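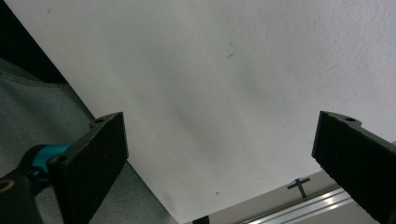 White sheet, matte side. Hair or fiber near the upper middle, a tiny dark speck lower down, a few faint gray dots elsewhere.

Topic: Cleaning and storing white backing sheets

gruvex_sandhu
Posted 30th November

I use large white sheets as bounce surfaces and table backing. Most came from Hadar, a few from Satti. They pick up hair, gray dots and smudges between uses. Current routine is a soft brush, then a white vinyl eraser on the marks. The brush handles fiber. The eraser leaves shiny patches on a matte face, visible under side light. Looking for a method that does not change the finish. Also storage advice. The rack is 70 cm deep and the longest sheets stick out.
Saqib Sandhu

tollach_bench
Skip the vinyl eraser. Use a dry cosmetic sponge or a kneaded eraser, press and lift, no rubbing. Once the surface is polished you can't get the matte back. Turn the sheet over and use the other side.

ufarias
Disagree on the kneaded eraser. It leaves residue on uncoated paper, and the residue collects more dust. Dry sponge only. Before any of that, check for dents, because cleaning won't fix those and you may be spending time on a sheet that belongs in the scrap pile.

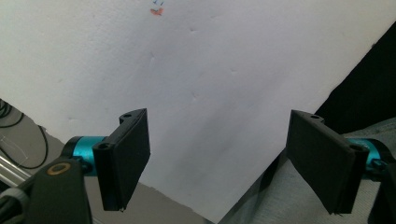 Dents matter more than dirt if the sheet sits behind small items. A smudge can be corrected later, but a pit throws its own shadow and the shadow moves when the light does. I check under one lamp set low at the side, 20 cm off the table. The shallow pits near the middle and the light creases on this one would put it in the scrap pile for me, though the margin could still be cut down for small work. The red and blue mark by the top edge can be trimmed off in the same cut.
Uriel

tollach_bench
Scrapping for shallow dimples is excessive. With two diffused sources they disappear at normal working distance. I have sheets in worse shape still in daily use.

ufarias
Two diffused sources, yes. He mentioned side light. Different case.

gruvex_sandhu
Side light for most of it, so I'll grade them. Clean and flat for backing, dented for bounce. Second one to grade:
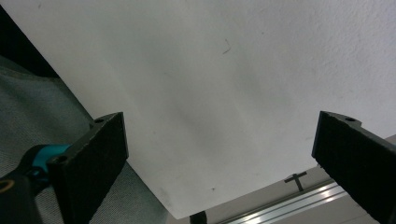
Mottled off-white face. Small curved dark mark at top center, faint smudges lower left.

ufarias
Brush the curved mark first. If it moves, it's a hair. If it stays, it's a scratch and the sheet goes to bounce. Dry sponge on the smudges, one direction, light pressure.

hinge_and_rail
On storage: flat, not on edge. Sheets leaned in a rack take a bow over time, thin ones sooner. I keep mine on a 60 x 90 cm shelf with tissue between faces, 3 to a stack. Your overhang is probably where the creases start.

tollach_bench
On edge is fine if they're packed tight with a stiff panel at each end. Flat stacks trap grit, and grit makes dimples.

hinge_and_rail
Hence the tissue. Change it every February or whenever it looks gray.

gruvex_sandhu
Flat for the backing grade, rack for bounce. Ordering sponges and tissue. Does unbuffered tissue make any difference here, or is that only for prints?

hinge_and_rail
Only for prints. Plain white, no dye.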